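Unit 4 Handout: Can Machines Do Chores Yet?
Setting and Clearing a Table
Revised Jun 28, 2025

Students should read this handout before the laboratory session and bring it with them. The work at hand is tableware on a wooden tabletop. 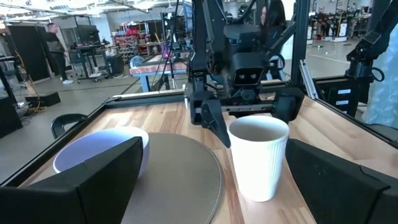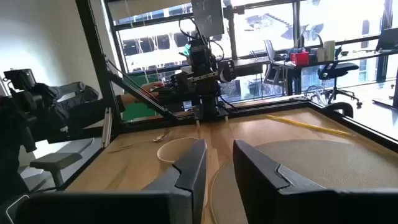

Tabletop work, seen from the grippers (first two) and from the side of the table (last).

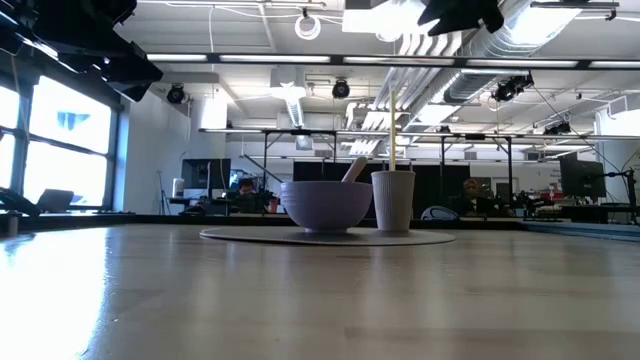 Trenwood Institute, Department of Automation and Applied Mechanics

1. The question

Machines have welded, painted and sorted for decades. In those jobs the part arrives in a known position and the surroundings are arranged to suit the machine. A kitchen table offers neither condition. Cups are moved, mats slide, and the spoon is seldom where it was left. This unit asks how far present machines can cope with such work, and what evidence would be needed to say that they can.

For the purposes of this course, a machine can do a chore when it completes the whole chore, from a starting arrangement it has not been given in advance, without a person touching the objects or the controls. A single successful grasp does not meet this definition.

2. Objects and their difficulties

Bowl. A bowl may be lifted by the rim with one finger inside and one outside. The approach is simple when the bowl is empty. Anything standing in it reduces the room available to the inner finger and may shift the balance of the load.

Cup. A tall, light cup tips easily. If one finger arrives before the other, the cup is pushed and may fall. Thin walls also limit the force that may be applied. Students should compare the ribbed cup in the first and third pictures: in the first it is open and empty, and in the third a straw stands in it well above the rim.

Spoon and thin sticks. A flat object on a hard surface leaves very little for the fingers to close on. Common methods are to press down on one end, to slide the object to an edge, or to use a second arm.

Placemat. A thin mat is difficult to pick up and easy to disturb. It also changes the height of whatever rests on it by a small amount, and this matters when the fingertips must pass close to the table.

3. Seeing the work

A camera near the gripper gives a close view of the contact point, but the fingers hide part of what lies in front of them. In the second picture the left finger covers the lower half of a white ring. A fixed camera keeps a steady view of the table and loses detail. Most systems studied in this course combine the two.

4. A worked record

The following results come from the Zurkcombe exercise, carried out in April by the preceding class. The chore was to place a bowl and a cup on a mat.

Attempts: 443
Completed under the definition in Section 1: 157
Stopped because the cup fell: 29

The completion rate is slightly above 35 percent. The remaining attempts were ended for other reasons, chiefly missed grasps and time limits. Students should note that counting separate grasps would have produced a much higher figure from the same record.

5. Provisional answer

Machines can now perform many of the motions that make up a household chore, and under favorable conditions they can perform them in sequence. Dependable performance in an ordinary home has not been shown by the material covered in this course. On the shop floor the outlook is better, as trays and fixtures can be used to hold parts in place.

6. Preparation for the session

Read the Chaiyaporn notes on grasp planning, sections 1 to 4.
Write one page proposing a test for clearing a table. State the starting arrangement, the time limit and what counts as failure.
Review the Sademico safety sheet. Signed copies are collected at the door.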